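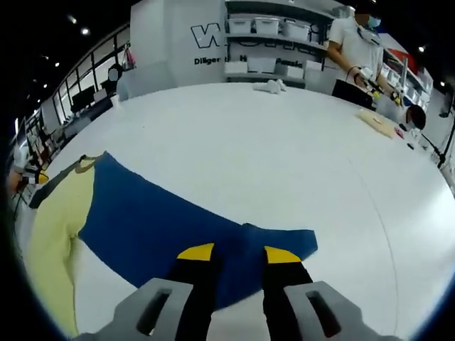

Section 5. Care of the hand-held grippers at the folding table

This section is for the person who prepares the grippers before a folding session and looks after them between sessions. Installation of the Sinach recording software is in Section 3. Text last changed 09/12/2020.

5.1 Before you start

Put both grippers of the pair on the table and disconnect them. Check that the number on each handle is the same as in the station log. Grippers from different pairs should not be mixed, as the opening width is calibrated for the pair.

CAUTION: Do not put your own fingers between the tips while the trigger is held. The return spring is strong.

5.2 Checking the yellow tips

1. Open the gripper fully and wipe both tips with a dry cloth. Do not use alcohol, it makes the tip material hard.
2. Look at the inner surface of each tip. If it is shiny, the tip is worn and must be changed (see 5.3).
3. Close the gripper slowly. The tips should meet along the whole edge.
4. Pick up one layer of thin cotton from the table and hold it for 50 seconds. If the cloth slides, repeat from step 1.

Note: Sleeves and collars wear the tips faster than flat towels. With mixed garments, we change the tips after 3,000 grasps. The counter is in the Warov menu, under Service.

5.3 Changing a tip

1. Loosen the small screw at the root of the tip by two turns. It is not necessary to take it out.
2. Pull the tip straight forward. Do not twist, or the black finger can get a crack.
3. Push the new tip in until it stops. The left and the right tip are not the same part, so compare with the old one.
4. Tighten the screw by hand only.
5. Set the counter to zero and write the change in the log.

5.4 Test with two operators

Each operator takes one gripper and holds one corner of the same garment. Lift together, wait a moment, and put it down flat. Do this with a dark garment and with a light one, so the lens exposure is tested also.

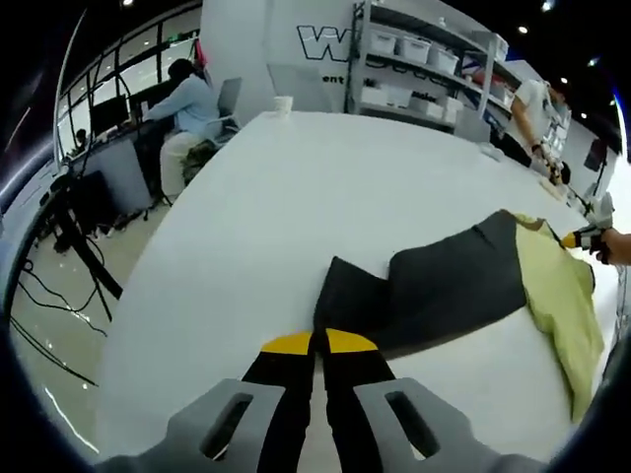 Holger Løken remarks that the two-operator test should be done again after lunch, because the spring gets softer when the gripper has been used all morning. In his log, almost all slipped corners were written in the afternoon. We have taken this into the routine from July.

5.5 If the cloth still slides

Check the spring before you order new tips. The spare spring is part 358 in the Beltex list. Changing it requires opening the housing, and this should be done by Siv Myklebust or Gil-soo Koo. Mark the gripper with tape and leave it in the service drawer until then.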